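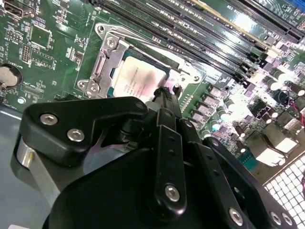 Tuning a home backup schedule, part two

In the last post I set up nightly backups from the desktop to the box in the hall closet. It ran for a month. I have now read the logs, which I should have done after the first week, and changed three things.

The first full backup moved 247 GB and finished before I got up. The nightly runs after it were supposed to be small. Most were. Every Monday, though, the job copied 110 GB again, and the target disk filled faster than I had planned for.

The cause was my photo catalog. The software I use (Matex, an old version) rewrites its preview files once a week and gives every one of them a new modification time. My script compared size and time only, so it treated the whole preview folder as changed. Switching to checksum comparison would fix this at the cost of reading every file every night. I excluded the preview folder. Previews can be rebuilt from the originals. 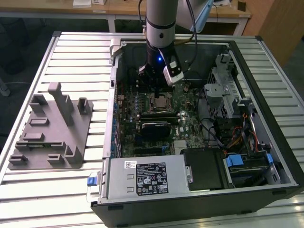 The second change was the retention policy. I had been keeping every nightly snapshot, on the theory that hard links are cheap. They are cheap in space. They are not cheap when you want to delete a tree or walk it to check something. I also had the wrong failure in mind. I was planning for a dead machine, the kind of day when the machine won't start at all, and for that you only need the latest copy. Old snapshots are for the file you overwrote in March and missed in June. Those are different jobs. I now keep seven dailies, four weeklies and twelve monthlies. Pruning runs after the backup and only if the backup exits with zero.

The third change was testing restores. Selim Bilgin commented on part one that a backup you haven't restored is a guess, and he was right to be annoyed. I wrote a short script that picks 284 files at random from the newest snapshot, restores them to a scratch directory and compares checksums with the source. The first run reported 11 mismatches. 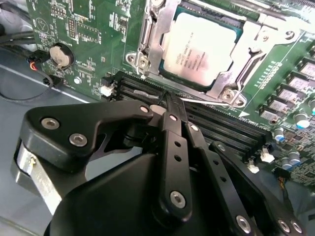 Nine of those were files I had edited since the snapshot, so the script now skips anything modified after the snapshot time. The other two were mail indexes copied while the mail program had them open. The messages themselves were fine. I moved the backup from 11 p.m. to 4 a.m. and made the job close the mail program first. There have been no mismatches since.

Still open: the off-site copy. I carry a drive to Plellport when I visit my sister, so it can be weeks out of date. I would like to push the monthlies over the network, but my upload speed is poor and I haven't settled on how to handle the encryption key. A printed copy in her desk is the current front-runner.

Comments (3)

Elin Sayce
Do you prune on the target or from the desktop? I had a desktop with write access to everything and it made me nervous.

Selim Bilgin
Glad you did the restore test. Try a full one too, to a blank disk, and write down how long it takes.

Brittany Pelletier
Same preview folder problem with my catalog. Excluding it took my weekly run down to almost nothing, thanks.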